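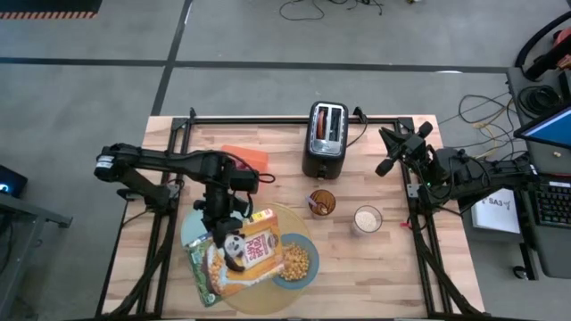 Puffs in a blue bowl, bread in the toaster, and a woven mat under the plate: breakfast on a butcher-block top.

The Breakfast Table Gets Its Due

By Noura Hourani

I grew up eating breakfast over the sink. Toast in one hand, keys in the other, crumbs down the drain. So it still surprises me how much I've come to love a laid table before eight in the morning, and I mean a properly laid one, with a mat and a plate and a bowl you picked because you like the color.

Dinner gets the candles and the good napkins. Breakfast gets whatever is clean. Hugo Alcaraz thinks we have it backward, and after two mornings in his kitchen in Purndale I'm on his side. Hugo ran the morning shift at Montes, the corner café on the hill, for 6 years, and these days he teaches a small class on morning cooking out of his own house. The class is mostly eggs. The part people write to him about afterward is the table.

"You look at it for longer than you look at dinner," he told me, buttering a heel of bread. "You're half asleep. You just stare at it."

Start with wood, if you have it. Butcher block is wonderful in the morning! It's pale, it's forgiving, and it makes even a supermarket cereal look like something you chose. Hugo oils his every December and otherwise leaves it alone, rings and all.

Then something round and woven. A big tan placemat does more work than any other piece on a breakfast table, in my opinion. It gives the plate somewhere to sit and it softens all that flat wood. I bought mine secondhand and have never managed to get all the crumbs out of it (shake it off the back step, then run a dry brush around the coils, and make your peace with the rest).

Color goes on top of that. Light blue is my pick for a plate, with a deeper blue for the bowl if you've got one, or the same blue if you haven't. Golden cereal against blue is one of the happiest things I know. Grekel, the little pottery on the river road, sells a cereal bowl in a blue I'd happily paint a room with, and it's deep enough that the milk stays put when a child carries it.

I also want to speak up for the cereal box. My mother decanted everything into jars and I did the same for years. Then my nephew came to stay and asked where the panda was, and I had no answer for him. Half the fun of a bowl of puffs at age seven is the cartoon animal looking back at you. Leave the box on the table. Read the back of it. Nobody's grading you.

Clear glasses are the other thing I've changed my mind about. I used to save them for juice. Hugo puts nearly everything in them: iced tea with a long spoon, dry oats, brown sugar, raisins when he has them. You can see what's in there without opening a lid, and they all stack in the same corner of the dishwasher. If you do keep something dry in an open glass, fill it the night before and set a saucer on top.

And the toaster should be on the table. I feel strongly about this! A two-slot model takes up very little room, and toast that travels from slot to plate in one reach is a different food from toast that has crossed a kitchen. Mine is a Dronik that cost 64 dollars and browns a bit darker on the left. Keep the cord running off the far side, away from elbows and milk, and unplug it when you sit back for your second cup.

We tried all of this at my place last weekend with four adults, the nephew and a loaf Hugo brought over. The jam went missing and was found in the fridge door after everyone had finished.

Hugo's next morning class in Purndale is on 8/16/26. Bring an apron and your own mug.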